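Gollis Evening Course: Living With Furniture
Notes for session 14

Last week I got carried away with chairs (sorry!), so tonight it's coffee tables, and glass ones in particular. I love them. A clear top lets you enjoy the base as much as the surface, and a dark, glossy, branching support does half the decorating for you.
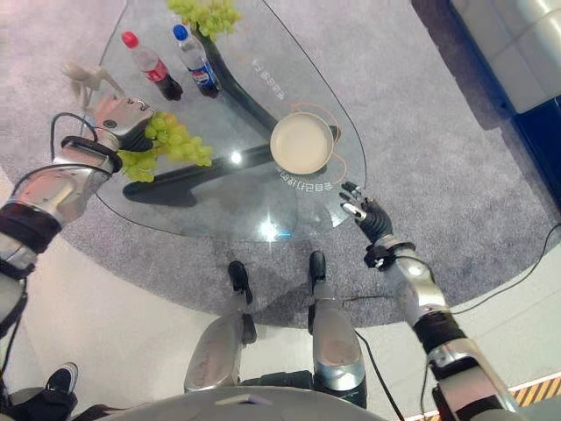 Now, curvy tops. A teardrop gives you a narrow end for bottles and fruit, and a wide end where a plate has room to breathe – try that on a small square one! Glare is the price you pay, so look at yours with the lights on.

For next time, sketch your own table from above and bring it along.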